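Te Moana Kitchen Robotics Group -- Equipment Planning Meeting
Minutes, January 15, 2018

Present: Rhys Halliday (chair), Manaia Quinlan, Carleen Lockyer, Tamsin Doolan (minutes)
Apologies: Rochelle Sheehan

1. Matters arising
Carleen has moved the old workbench out of room 57, so the floor is clear for whatever we buy. Many thanks to her, it was a heavy job!

2. Arm purchase
Manaia took us through the two quotes. Sustum can deliver in April and includes a spare gripper. Osau is cheaper to start with but charges separately for the wrist fittings and for training. Everyone was very taken with the Sustum arm, and Rhys said he had not been this pleased with a quote in years. Manaia still wants the payload figure in writing before we sign anything.

Tamsin asked whether we had done enough planning on the simulated kitchen to know what we need. Manaia thought we had, and brought it up on the big screen so we could talk through reach and gripper choice.

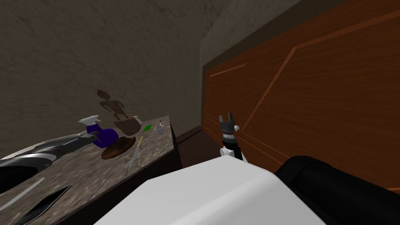 A two-fingered gripper will do for the first year. Carleen would love a softer set of fingers for crockery and cups, and it was agreed to ask both suppliers for a price. Knives stay out of the real trials until we have a proper guard -- no argument from anyone on that. Rhys wants the counter height settled before the base is ordered, and Carleen will measure up.

3. Computer time
We have used 307 hours on the Stemell machine and it has been worth every one of them. Manaia asked for another 60 to try different counter layouts. Agreed.

4. Budget
Rhys will put the arm and the base in as one request and the fingers as a second, so that a delay on one doesn't hold up the other. Rochelle had sent a note in favour of this.

5. Actions
Manaia -- payload figure from Sustum, finger prices from both firms
Carleen -- counter height, and a sketch of room 57
Rhys -- both budget requests
Tamsin -- send the quotes to Rochelle

Next meeting to be fixed once the payload figure is in.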